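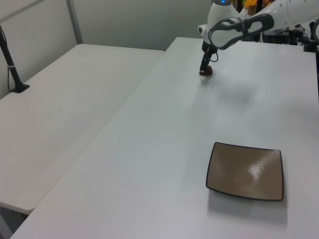 Was versteht man unter Treideln?
Das Ziehen von Schiffen vom Ufer aus, meist gegen die Strömung, durch Menschen oder Zugtiere an einer langen Leine.

Treideln (auch Leinenzug, Halferei, im Donauraum Schiffzug) war bis zum Aufkommen der Dampfschiffahrt die übliche Art, Lasten flussaufwärts zu bringen. Talwärts trieb man mit der Strömung, bergwärts ging es bei günstigem Wind unter Segel, sonst an der Leine. Auf Kanälen wurde in beide Richtungen getreidelt, dort fehlt die Strömung.

Wortherkunft
Über das Niederländische und Niederdeutsche (treilen) aus dem Französischen, letztlich zu lat. tragula, Schleppnetz. Der Weg am Ufer heißt Treidelpfad oder Leinpfad, in Österreich Treppelweg. Regionale Namen für die Leute: Halfen (Rhein, Mosel), Bomätscher (Elbe, obersächsisch), Burlaken (Wolga).

Technik
Die Leine wurde selten am Bug festgemacht, fast immer am Mast oder einem eigenen Treidelmast. Grund: Höhe. Die Leine musste über Uferbewuchs und Steine weg. Der Zug kommt schräg vom Ufer, das Schiff will also an Land; der Steuermann hält mit dem Ruder dagegen. Bei Untiefen zusätzlich Stangen.

Menschen zogen mit einem breiten Gurt über Brust und Schulter. Pferde gingen hintereinander im Geschirr, je nach Strömung und Ladung eins oder zwei, auf der Donau bei großen Schiffszügen mehrere Dutzend. Wechselte der Pfad das Ufer, mussten Tiere und Leute übergesetzt werden, das kostete viel Zeit und oft auch Geld für die Fähre. Einmündende Bäche: Brücke, Furt, oder ebenfalls Fähre.

Der Pfad
Breite sehr verschieden. Für Pferde brauchte es einen festen, von Bäumen freigehaltenen Streifen, für Menschen genügte ein Trampelpfad. Anlieger hatten den Streifen vielerorts zu dulden und teils auch zu unterhalten, Streit darüber füllt ganze Archivregale. An Felsstrecken in den Stein gehauen oder auf Mauern geführt. Hochwasser riss jedes Frühjahr Stücke weg, repariert wurde meist erst ab April.

Regionales Beispiel: die Flutari
Die Flutari, ein Nebenfluss mit mäßigem Gefälle, wurde zwischen Irkinport und Brustaveo getreidelt. Strecke laut Zollregister 129 Kilometer, Pfad überwiegend am linken Ufer. Gut belegt durch die Lohnlisten des Hafenamts Irkinport, ausgewertet von Dezső Szalai. Im stärksten Jahr verzeichnen sie 3806 Bergfahrten. Gezogen wurde erst nur von Menschen, später gemischt. Geladen: Salz, Getreide, Dachziegel, Wein. Zurück Holz, meist als Floß, also ohne Treidler.

Die Zunft in Brustaveo hatte 187 eingeschriebene Mitglieder, Tagelöhner nicht mitgerechnet. Löhnung am Friday des alten Handelskalenders, d. h. am Freitag, ausgezahlt im Wirtshaus des Pächters, der die Zeche gleich abzog. Beschwerden deswegen sind erhalten. Miklós Lakatos sieht darin den Hauptgrund für den Auszug der Treidler nach Irkinport; Szalai widerspricht, er verweist auf die schlechten Wasserstände jener Jahre. Offen.
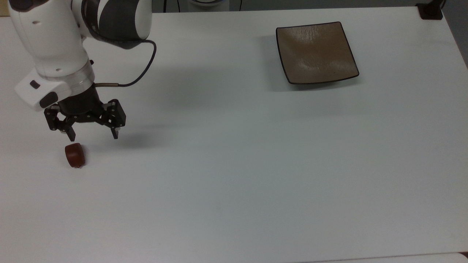
Warum verschwand das Treideln im 19. Jahrhundert?
Dampfschlepper und Kettenschiffe zogen mehrere Kähne auf einmal und schneller, dazu nahm die Eisenbahn den Flüssen einen großen Teil der Fracht ab.

Niedergang
Der Übergang verlief nicht ruhig. Am Rhein kam es 1848 zu Übergriffen von Halfen auf Dampfschlepper, auch mit Schusswaffen. Auf Kanälen hielt sich das Treideln länger als auf Flüssen: Schaufelräder und Schraubenwellen griffen die Böschungen an, und kleine Kähne rechneten sich mit Maschine kaum. In Frankreich und Deutschland dort noch im 20. Jh. üblich, teils mit Elektro- oder Dieselloks auf Ufergleisen (Treidellokomotive). Schifferfamilien ohne Geld für Pferde spannten sich selbst ein, Frauen und Kinder eingeschlosen.

An der Flutari endete der Betrieb mit dem Bahnbau. Letzte bekannte Fahrt mit Ziegeln, Empfänger eine Bauhütte in Brustaveo. Die Leine ist erhalten, 300 Meter, Hanf, geteert.

Arbeit und Alltag
Knochenarbeit, saisonal, schlecht bezahlt. Marsch ab Tagesanbruch, häufig durch Schlamm. Gefürchtet war das Zurücktreiben des Schiffs: konnte die Leine nicht rechtzeitig gekappt werden, gerieten Pferde und Reiter ins Wasser. Deshalb lag an Bord oft ein Beil bereit. Um Schritt zu halten wurde gesungen. Das bekannteste Treidlerlied ist das russische „Ej, uchnem“, im Deutschen als Lied der Wolgaschlepper verbreitet.

Heutige Nutzung
Viele Leinpfade sind heute Rad- und Wanderwege, eben, nah am Wasser, ohne Steigung. Erhaltene Spuren: Seilrillen in Brückenpfeilern und Mauerkanten, Ringe, Ausspannstationen, Gasthausnamen. Schautreideln gibt es an einigen Kanälen für Ausflugsgäste, mit Pferd. Am Ludwig-Donau-Main-Kanal z. B. auf kurzen Abschnitten.

Siehe auch
Kettenschifffahrt, Leinpfad, Flößerei, Schleppschifffahrt

Literatur (Auswahl)
Dezső Szalai: Lohnlisten des Hafenamts Irkinport. Brustaveo, o. J.
Miklós Lakatos: Zunft und Zeche. Treidler an der Flutari. Irkinport, o. J.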